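Color Shift of Dyed Polyester Petals Under Indoor Lighting
Final report, Materials Testing project
Iwona Głowacki, Ketill Vestergaard
Supervisor: Inger Kragh
25 Oct 2026

1. Background

Artificial flowers are sold for windowsills, lobbies and shop displays, where they are exposed to light for long periods. Suppliers rarely state how fast the dye fades. The project measured color change in polyester petals under two lamp types and compared it with petals stored in the dark.

2. Method

Petals were cut from stems bought from Trallach in one order, so that all samples came from the same dye batch. Each petal was pressed flat and mounted on white card with a pin at the base. Adhesive was avoided after a pretest in which it left a yellow edge.

Exposure lasted 300 hours at a lamp distance of 26 cm. Readings were taken with a handheld colorimeter before exposure and every 13 hours during the first part of the run, then only at the end. Color difference was calculated as Delta E from the L*, a* and b* values. The meter was zeroed on the same white tile before each set. 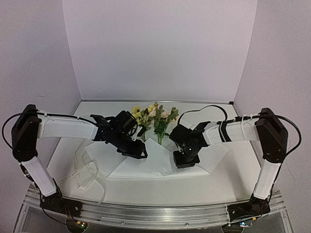
Relative humidity was not controlled. It was logged, and one set of readings was dropped after the logger lost power overnight.

3. Results

Pink petals changed most under both lamps. The shift was mainly in a*, meaning that red was lost while lightness rose slightly. Green leaves changed little. Dark-stored samples stayed within the repeat error of the meter.

Most of the change in the pink samples had taken place by hour 90. After that the curve flattened, but with only the final reading to go on, its shape is uncertain.

4. Sources of error

The petals are woven, and the reading depends on the angle of the weave under the aperture. Samples should be marked for orientation before mounting. We did this only for the second lamp.

5. Further work

Repeat with stems from Nirkeck, and add a window-glass exposure in March.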